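The Great Sorting: Gallery

Posted September 11, 2022

When Loredana Martinelli moved out of the big house in Clollport and into the small apartment in Vornden, she brought 24 bags of clothes with her. The apartment has one closet. It is a nice closet, in the way that a mailbox is nice. You can put a coat in it.

So a few of us came over to help her sort. Lino Fontana brought sandwiches and opinions, Dymphna Ó Néill brought labels and a marker, and Thomas Marchetti brought another bag of clothes, which he had been meaning to drop off somewhere and hoped would blend in. It did not blend in. We all know what Thomas wears.

The rules were simple enough to be ignored right away. Keep, mend, give away, rags. Loredana asked for a fifth pile called "later" and was voted down, and by lunch there was a fifth pile and it was the tallest.
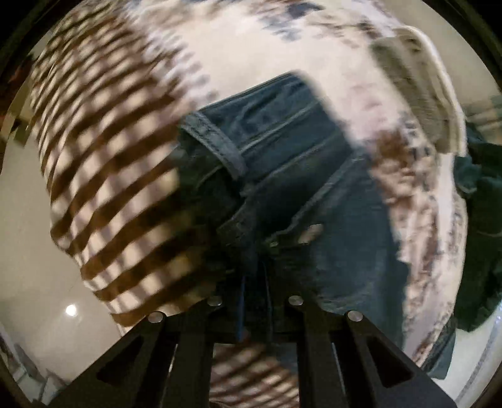 DENIM AND CHECKS

Blue-green denim, folded in on itself like it had heard what we were planning. Jeans lovers will want to note the stitching and the faded parts, which in a store would cost extra. Lino argued for the mend pile on the strength of the seams alone - he has a lot of feeling about seams.

Next to it, the brown and cream check. Everyone in the room had a theory about this one. Dymphna said picnic. Leonardo Lombardi said his uncle had a couch like that. Loredana said it was perfectly good fabric, and that was the end of the discussion, as it was with most of the fabric in the building.

A word on method, for anyone planning the same thing. We started out folding. Folding lasted for 2 bags. After that we tipped each bag out and went through it as a heap, which is faster and also much worse for morale, because a heap of clothes always looks bigger than the bag it came from. Leonardo says this is physics. Leonardo sells flooring.

THE PILES, AS THEY STOOD AT DINNER

Keep: large. Includes a raincoat with a broken zipper, kept on the grounds that it only rains from the front.

Mend: larger. Lino has taken most of it home and has promised to have it done by the end of September. He did not say which September.

Give away: four bags, all headed to the Wonari thrift shop on Ferraro Street, plus everything Thomas brought, minus one sweater that Loredana liked and Thomas then suddenly wanted back. Talks are continuing.

Rags: one T-shirt. It took a long time to agree on the T-shirt.

Later: see the bedroom, if you can get the door open.

AFTERWARD

Loredana found $50 in the pocket of a winter coat and bought everyone pizza, so financially the day was a wash. She also found three left gloves, a train ticket to a city she says she has never visited, and a button in a tiny plastic envelope that matches nothing she owns. The button went in the keep pile.

If you have a spare dresser and live within driving distance of Vornden, please get in touch with Dymphna. She has the labels all ready to go. Tall dressers preferred - the floor is spoken for.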